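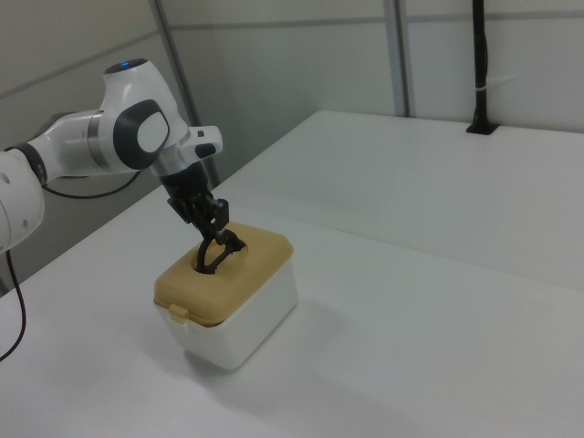 A storage box with a tan lid, a clip at the front and a round hole in the top.

The case for a hole in the lid

October
By the Household page, Iltau

Most of us own too many boxes and use too few of them. My own count, taken when I moved flat, was 22, and more than half had not been opened all year. The reason was the lids.

A plain lid is fine for Christmas lights. It is a nuisance for anything you want every day, such as chargers, dog leads or string. You have to clear the top, undo the clip, find somewhere to put the lid and then do it all backwards. After a week the lid stays off, and the box is just a tray with high sides.

A round opening in the lid solves most of this. You reach in, take the thing and leave the rest alone. The clip is still there for the day you want to tip everything out and wipe the base.
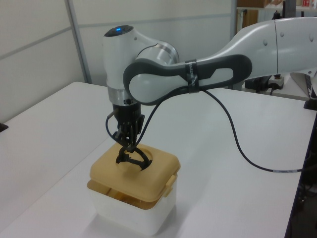

Photo: Grabowska / Telloven

I also prefer a base that lets some light through. You get a hint of colour through the side and can often guess which box you are looking at. Labels are better, but I never keep them up to date.

There are fair objections. Dust gets in. You can't stack another box on top without blocking the hole. Small things sink to the bottom, and you end up feeling for them. I wouldn't keep screws in one, or anything sharp.

Even so, I would swap 30 minutes of tidying on a Sunday for a box I can use with one hand.

Contact the Household page | © Telloven | Back to top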